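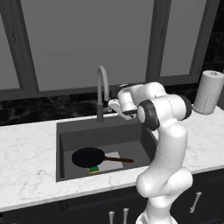

Support > Simulation > Grippers & End Effectors

Posted in February by sinkbench_dev

Swapped the Ninell gripper for the Rikden one in our kitchen sim and now the faucet task stalls. Same arm, same Brerach controller - the fingers get near the spout and the planner just gives up after 1000 steps. Ninell managed 7 out of 13 runs, Rikden zero!

Update, 4 p.m.: collision margin was still set for the old fingers. Dropped it and it's planning again. Leaving this open till I've tried the pan.

Related tickets
Shojaei wrist camera drops out
Rikden fingers won't close past 80%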